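4. Looking after your cube: cleaning, lubricating and tensioning

Most of what gets sold as cube maintenance is unnecessary. A new puzzle in the Prulolov range turns well enough out of the box, and if yours does, skip this section and come back when it starts to drag. The steps below assume a 3x3 with a screw-and-spring core. They do not suit magnetic-core models or the older Rindach cubes with riveted centres, which can't be opened without breaking them.

You will need: a small Phillips screwdriver, a dry lint-free cloth, dish soap, a bowl of lukewarm water and silicone lubricant. Any plain silicone will do. We have tried the Shirazi "competition" blend against the cheap stuff and could not feel the difference after a day of use.

4.1 Taking it apart

1. Turn the top layer 45 degrees.

2. Put your thumb under one edge piece and lever it up gently. If it won't move, loosen the tension first (see 4.3). Do not use a knife, whatever the videos say.

3. Lift out the rest of the top layer, then the middle edges. Leave the centres on the core.

Note: You do not need to solve the cube before you open it. Some guides insist on this. A scrambled cube comes apart the same way, and you can put it back solved if you like.

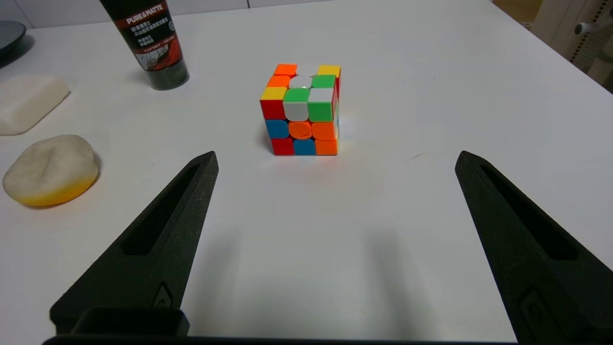

4.2 Cleaning and lubricating

1. Wash the loose pieces in soapy water and rinse. Keep the core dry, as the springs will rust.

2. Leave the pieces on a towel overnight. A hair dryer can warp the plastic.

3. Put 2 drops of lubricant on the core tracks and 1 on the inside of a corner piece. More will make the cube slow and gummy, and you'll be washing it again.

4. Reassemble from the bottom up, pressing the last edge in with the top layer at 45 degrees.

CAUTION: Never use petroleum jelly, cooking oil or penetrating spray. They attack the plastic, and the damage can't be undone.

4.3 Setting the tension

Pop off a centre cap and turn the screw a quarter turn at a time. Do all six sides equally. Rotach prints a chart of recommended settings by "turning style", and we would ignore it. Set it so the layers move freely and no pieces pop out.

Caution: If a cube can't be solved after reassembly, a corner or edge has probably gone in the wrong way round. Open it and refit the pieces solved. Forcing a corner to twist in place wears the core.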